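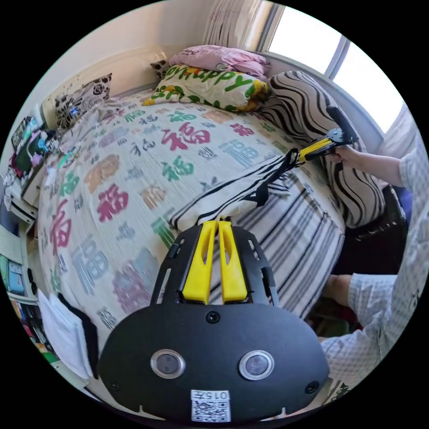 One of the respondents in Droltden objected to our first question, and said that a quilt is not "used" or "unused", it is simply on the bed from October until it becomes too warm. We have kept this objection in mind when we coded the answers, and the category "seasonal" was added to the form in May.

Figure 3. Quilt with the character 福 printed in several colours, and a striped blanket.

4.2 Printed characters on household bedding

The survey of Histinance was sent to 2000 households, of which 1705 returned a complete form. In this section we treat only the bedding which carries writing. The character 福 (good fortune) was the most often named, and it appears in most cases repeated over the whole surface, as in Figure 3, where the red ones are next to blue, green, orange, pink and grey ones. Respondents mentioned such quilts mostly as gifts, received at a wedding or at the New Year, and less often as own purchases.

The answers on colour were less clear than we expected. Older respondents preferred red, but many of them accepted a mixed print if at least one large character was red. Younger respondents gave no strong preference, and several left this field empty. Timmermans, the second town of the survey, shows the same tendency, although the number of gifts is lower there.

It should be noted that the form did not ask whether the character was hung or printed upside down, a custom known from door decorations. Three respondents wrote about it in the margin. We come back to these remarks in Section 5, together with the interviews from Claltus.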